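**Wokomer starts collecting everyday grasping examples in the shops of Brurkville**

BRURKVILLE, 09/03/2024 – Wokomer, a company that develops software for robot arms, announces the start of a new collection program for its learning system Jendis. The program gathers examples of how people pick up small packaged goods, and it is made with hand-held grippers which a person carries through an ordinary working day. No robot is necessary at this stage.

Jendis learns from demonstrations. A person holds the gripper, closes it on an item, lifts the item and puts it in another place. The camera on the tool records what the fingers meet, and the movement of the hand is saved together with the video. Later, the same kind of fingers will be mounted on an arm, so that the system can use what it has learned without a big change in the view.

Until now, the examples for Jendis came only from the laboratory of Wokomer. The tables there were plain, the light was always the same, and the objects were often wooden blocks or plastic cups. The system became good with these objects, but it had difficulties when it was shown a soft bag with a shiny surface, or a tablecloth with a large print. For this reason the company decided to take the work outside – to family stores, tea rooms and home kitchens.

Snack packets are an important part of the first collection. They are light, they bend under the fingers and they slide easily on cloth. The printed side can reflect a lamp so strongly that the edge of the packet is hard to find. A packet with a crimped border can be taken by this border, or it can be taken across the middle, and both ways are welcome in the recordings. Wokomer asks the people who collect not to choose the most beautiful grasp, but the one they would use without thinking.

The sessions follow a simple plan. Each session lasts 30 minutes and is done by a team of 2 people. One person works with the gripper, and the other changes the position of the goods and writes down everything unusual, for example a packet that fell or a finger pad that needs cleaning. After every 10 grasps the goods are mixed again. Failed attempts are kept and marked as failed, as the system also needs to learn what a bad approach looks like.

The goods on the table are not specially prepared. Items with labels in different languages are used together, and boxes, bottles and cans may stay near them. The background should remain as the place normally has it. In the opinion of the Jendis team, a tidy room would make the recordings easier to process, but it would teach the system less.

Wokomer works in this program with D'Souza, a local supplier of shop equipment. D'Souza makes the contact with the stores and repairs the grippers when a joint becomes loose or a pad is worn. It also keeps a stock of replacement pads in Brurkville, so a tool does not have to be sent away in the middle of a collection week.

Privacy was considered before the first session. Sessions take place outside of opening hours or in a part of the store which is closed to customers. If a face or a personal document comes into the recording, this part is deleted before the material is added to the collection. Sound is not recorded. Store owners receive a payment for each session, and they can ask to see the recordings made in their rooms.

The first period of collection will continue until the end of March. After this, Wokomer will train a new version of Jendis and test it on an arm, with packets that were not in the recordings. The results will be published on the company website, also if they are lower than expected.

Stores and households in Brurkville that want to take part can write to the Wokomer press and partner office. Training with the gripper is given on site and is free of charge. Editors may use the photo below with mention of the source. 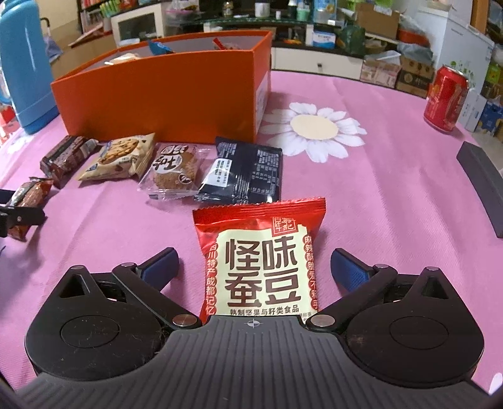
*Hand-held gripper at a packet of strange-flavor broad beans, Jendis collection program. Photo: Wokomer*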